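Intro to Automation, Project Report 2
Our Visit to the Dorkatell Open Day

Getting there and first impressions

So for this project we had to go see automation happening somewhere other than our own lab, and I picked the open day at Dorkatell in February. They had two rooms open, and I spent nearly all my time in the smaller one (the big one was packed and loud).

The hand-held gripper

My favorite stop was the Riline table, where you work a gripper by hand and its camera records what you do. I'd figured the clever part would be the software, but I kept staring at the fingers! They're dark green blocks with angled tips and little screw holes along the top, and there are brass-colored rings set into the arms next to them. With the jaws open, you get a good wide gap to line up on whatever you want to grab. 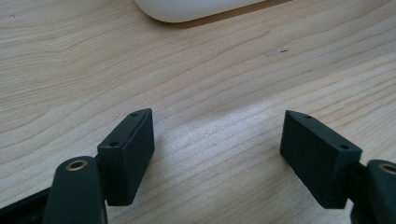 What I tried myself

I got four tries at picking up a small foam cube. I missed the first two completely, because I kept watching my hand and forgot about the tips. The third was crooked, and the last one was fine. The person running the table told us they had more than 639 recordings saved already, so mine are in pretty good company (bad ones included).

What I'd do differently

I should have written down my questions beforehand. I never asked how they sort the failed grabs from the good ones, and that's the bit I'd need for my final project. I've emailed them and will add the answer to my appendix if it comes before the deadline.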